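Plitthorpe library swaps late fees for a game night

16 Feb 2020

Big news for anybody who has been hiding from the front desk over an overdue paperback (me, for one!). The Plitthorpe library is dropping its late fees in March, and it's throwing a family game night to mark the change. I stopped by to get the details and came home with two books and a flyer, so I guess I'm a customer again. 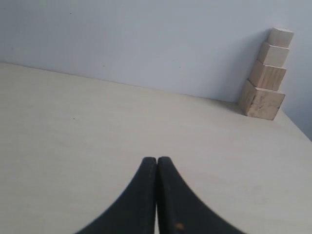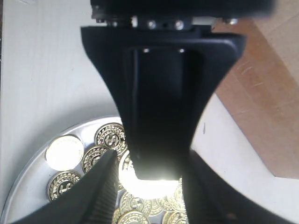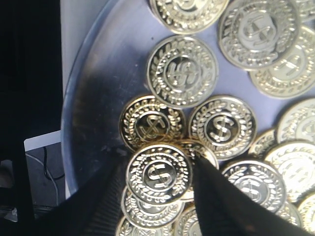

The way it works is pretty simple. Bring back whatever you've got, however old the due date, and your account goes back to zero. The library has 300 accounts blocked over unpaid fees, and plenty of those belong to kids who can't borrow a thing until somebody pays up. Game night runs along the same lines, with play money only, the gold-colored kind with a big dollar sign and a ring of leaves on it, and you hand it over at the desk for a raffle ticket. First prize is a reading lamp from Lemance, the gift store on the corner, and I want it badly.

You will still have to pay for a book you lose, so don't go dropping your mysteries in the tub. After 30 days a missing book gets billed at full price, but if you find it under the car seat later and bring it in, the bill goes away. That seems more than fair to me. My own record is 11 weeks, on a cookbook I made exactly one soup from, and the soup wasn't even good.

Food is coming from Bansal, which is bringing samosas and that sweet tea everyone asks about after the summer fair. There's room for 100 people in the back hall and you do need a free ticket, one per person, babies included. Pick them up at the desk during regular hours. Parking behind the building is tight, so if you're coming in from Villovico I'd take the bus (it stops right across the street) and save yourself three trips around the block.

Blocked cards will be switched back on the morning after game night. DVDs and the telescope still have late fees for now, and I did ask about the telescope twice.

Contact us | © 2020 Plitthorpe News | Back to top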